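손에 쥐는 그리퍼로 로봇에게 동작을 가르치는 학생 동아리 ‘베로트사이드’는 7월 발표를 앞두고 있다. 지도를 맡은 브리기타 프라이는 첫 시간에 물건을 주지 않는다. “손가락을 벌리고 오므리는 것부터 합니다. 힘 조절이 안 되면 뭘 집어도 기록을 못 써요.” 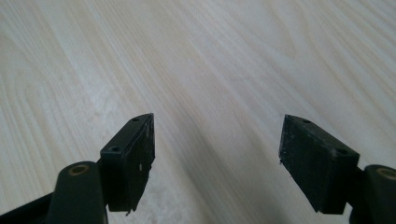
학생들은 한 동작을 20번씩 되풀이한다. 지금까지 모인 기록은 3963건이다. 레토 뫼슬리는 그중 약 100건을 직접 지웠다고 했다. “중간에 손이 멈칫한 건 다 뺐습니다. 아깝긴 한데 남겨 두면 로봇이 그 멈칫하는 것까지 배우거든요.”
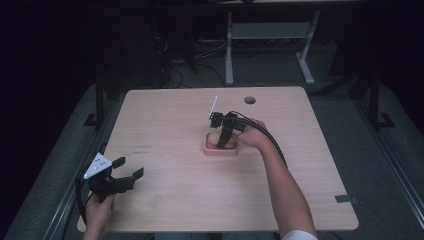
양손을 같이 쓰는 과제는 올해 들어왔다. 오두오르 마사웨는 오른손잡이라 왼손이 늘 늦는다고 말했다. “집에서 왼손으로 젓가락질을 해 봤어요. 별로 도움은 안 됐고요.” 그는 손보다 눈이 문제라고 본다. 한쪽을 쳐다보면 다른 쪽 높이가 흐트러진다는 것이다.

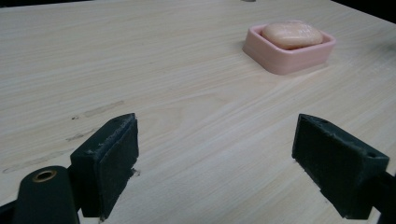
나무 탁자 위의 분홍색 접시와 그리퍼의 두 손가락.

발표에서는 세 가지 과제를 시연한다. 순서는 아직 정하지 않았다. 프라이는 “마지막 주까지 기록을 더 받고, 그다음에 고르겠다”고 말했다.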